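Moddale MD-4 Countertop Dishwasher
Set-Up and Care Guide
Section 3: Loading, Water Hardness and First Wash

Revised Mar 16, 2019

3.1 Before you load

Run the machine once with nothing in it before washing any dishes. Small amounts of water may be left in the base from factory testing.

1. Check that the drain hose runs to the sink with no kinks. The open end must sit lower than the hose clip on the back panel.
2. Open the water supply valve all the way.
3. Plug the machine into a grounded outlet. Do not use an extension cord.
4. Close the door until it clicks, select Rinse, and press Start.
5. When the cycle ends, look under the machine for drips. If you find any, turn off the water and go to Section 7.

CAUTION: Do not lift or tilt the machine while there is water in the base.

3.2 Setting the water hardness

The softener has 4 settings. It leaves the factory on setting 2. Your water supplier can tell you how hard your water is, or you can use the test strip in the accessory bag.

1. Turn the machine on and leave the door open.
2. Hold down the Program button until the display shows H and a number.
3. Press Program again to step through the settings.
4. Press Start to save.

Softener salt is needed on settings 3 and 4 only. Use coarse dishwasher salt. Table salt will clog the softener, and damage of this kind is not covered by the warranty.

Note: If you move to a new address, test the water again.

3.3 Loading the racks

Scrape off bones, seeds and large bits of food. You do not need to rinse plates first unless they will sit in the machine overnight.

1. Load the lower rack first. Put pots and mixing bowls at the back, open side down.
2. Stand plates in the slots facing the center.
3. Put cups and glasses in the upper rack, tilted so that water can run off the bases.
4. Load forks and spoons with the handles down, mixed together so they do not nest. Load sharp knives with the handles up.
5. Turn each spray arm by hand. It must go all the way around without touching anything. 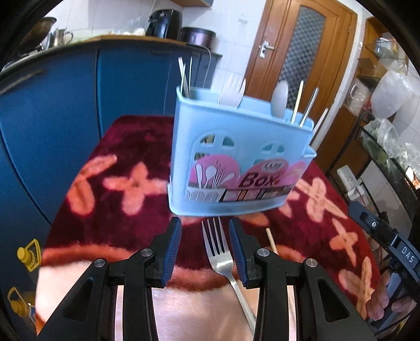

Wash silver and stainless steel in separate loads. Contact between the two metals can leave dark marks on the silver. Wooden handles, cast iron and hand-painted china should be washed in the sink.

3.4 Detergent and rinse aid

Use powder or tablets made for dishwashers. Hand dish soap makes too much foam and may cause a leak — if you use it by mistake, cancel the cycle and call the service line.

Rinse aid goes in the round compartment beside the detergent cup. Fill to the line and wipe up any spills with a dry cloth. One fill lasts for several weeks of normal use.

WARNING: Keep detergent away from children. Dishwasher detergent can burn the mouth, throat and eyes.

3.5 After the cycle

Wait a few minutes before opening the door. Unload the lower rack first so that water from the upper rack does not drip onto dry plates. Clean the filter once a week as shown in Section 5.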